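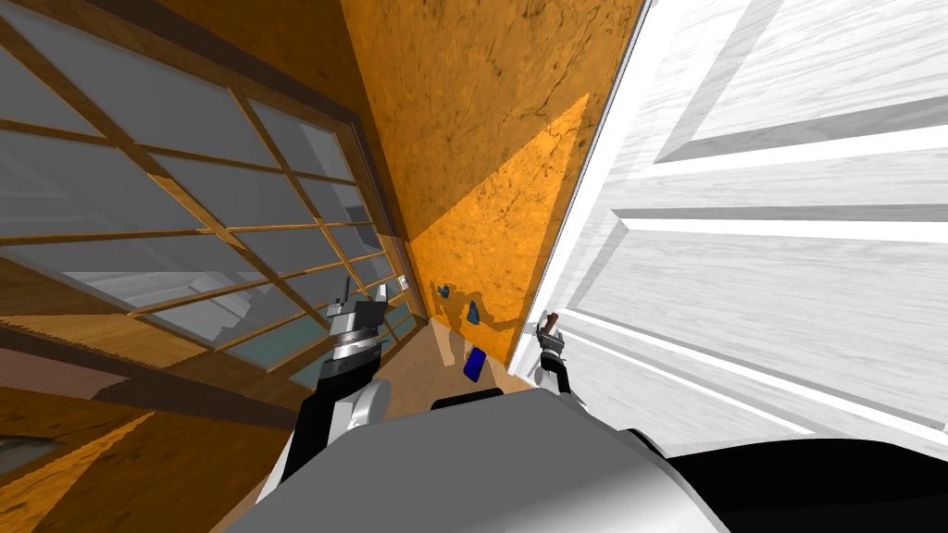

One visitor to our February session wrote afterward that she had signed up to see a robot and spent most of the time thinking about door handles, and that she would come back if we let people stay at the controls longer. We got that second comment from several people, so the sessions have been changed.

Call for Participants
Simulated Household Robot Open Day
Hellotico, Camacho Building, Room 306, Griltdale

Hellotico is looking for adults to take part in its next open day. The day is part demonstration and part user study. You will watch a two-armed robot work in a simulated house, you will drive it yourself for a while, and you will answer questions about what that was like. No background in robotics, programming or gaming is needed. We would like to hear from people who open and close doors all day for a living - cleaners, movers, home care aides, hotel staff, building maintenance - but anyone may apply.

What the work is

The project is called Stetel. It deals with getting a robot from one room to the next, which includes finding the handle, getting a grip on it, moving the door, letting go, and getting the body through without hitting the wall or the furniture. All of it is done in simulation at this stage. There is no physical robot in the building on the open day, so please don't apply expecting to shake hands with one. What you will work with is a rendered house on a large screen and a pair of hand controllers.
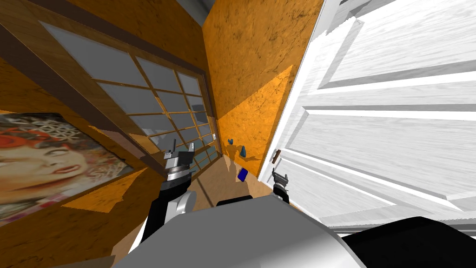
Participants are booked into one of 3 sessions, morning, midday or late afternoon. Each session starts with a short talk by the project team and a demonstration in which the software runs the robot without help. It does not always succeed. When it fails we leave it alone for a while so you can watch what it tries next, and then we reset and go again. Please feel free to ask questions during this part. The talk is short on purpose.

After the demonstration you will be shown to a station. A staff member sits with you for the practice round and explains which controller moves which arm and how to open and close the fingers. Then you drive. The first task is to approach a closed door and take hold of the handle. The second is to open it far enough for the robot to pass. The third is to go through and pick up something small from the floor on the other side. Most people do not finish the third task and you are not expected to. We record the controller movements and the state of the simulation, and we use those recordings to improve the way the software plans its own movements.

At the end there is a written questionnaire and a group discussion. The discussion is the part we have moved around the most. In February it came before the driving and people had little to say. It now comes last, with coffee.

About the views

You will be able to switch between a view from the robot's head and a view from behind one of its hands. We ask everyone to use both. The head view tells you more about the room, though the robot's own arms get in the way of things, and when the head is tilted the whole corridor leans with it. Some people find this uncomfortable. If you are prone to motion sickness, tell us on the form and we will set you up with a smaller monitor and a slower head movement. You can stop at any point.

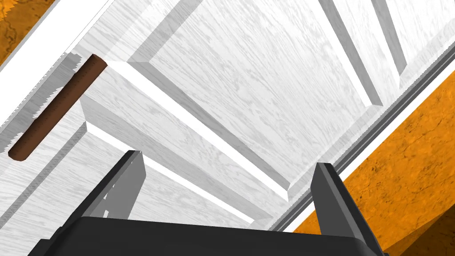
The hand view takes more getting used to, and it is where we most need your comments. You see the two fingers and whatever is in front of them, which up close may be little more than door. It is easy to think you are lined up when you are not. With the fingers spread in front of the white panel and the brown handle lying well over to the left of them, closing the gripper gets you nothing, and the arm has to come across first. Experienced drivers tend to go back to the head view at that point. New ones tend to stay in the hand view and hunt for it. We would like to know which you prefer and why, and whether some kind of marker on the screen would help or just be one more thing to look at.

Who can take part

You must be 18 or older and able to read and speak English well enough to follow instructions and fill in the questionnaire. Glasses and contact lenses are fine. You need the use of at least one hand. The tasks can be set up for one arm, left or right, so please say so on the form if that would suit you. People who came in February may apply again, and will be given a different house layout.

Employees of Hellotico and members of their households can't take part. Neither can people who now work for another robotics company. Students are welcome.

Time and payment

A session lasts 3 hours including the break. Participants receive $200, paid by check or bank transfer after the session. You will be paid the full amount if you stop early for any reason. Parking behind the Camacho Building is free, and the lot entrance is on the north side. The building has an elevator, and Room 306 is to the right as you come out of it. The room is cool, so bring a sweater.

Your data

We do not film participants. The discussion is recorded as sound only and typed up without names, and the sound file is then deleted. Controller recordings are stored under a code. You will get a consent form by email ahead of time and a paper copy to sign when you arrive. If you change your mind later, write to us with your code and we will remove your recordings.

How to apply

Fill in the short form on the Stetel project page. It asks for your age group, your job or former job, which sessions you could attend, and whether you have used hand controllers before. A no on that last question will not count against you - we need both kinds of people and usually run short of the ones who haven't.

Applications close on Sunday, March 31, 2024. We will write to everyone who applies, whether or not we have a place for them, and those selected will be given a session time and asked to confirm it. If you can't make the time offered, please let us know promptly so the place can go to someone on the waiting list.

Visitors who only want to watch the demonstration do not need to fill in the form. There are a few chairs at the back for each session and they can be reserved at the front desk. Watching is unpaid, and children may come along with an adult.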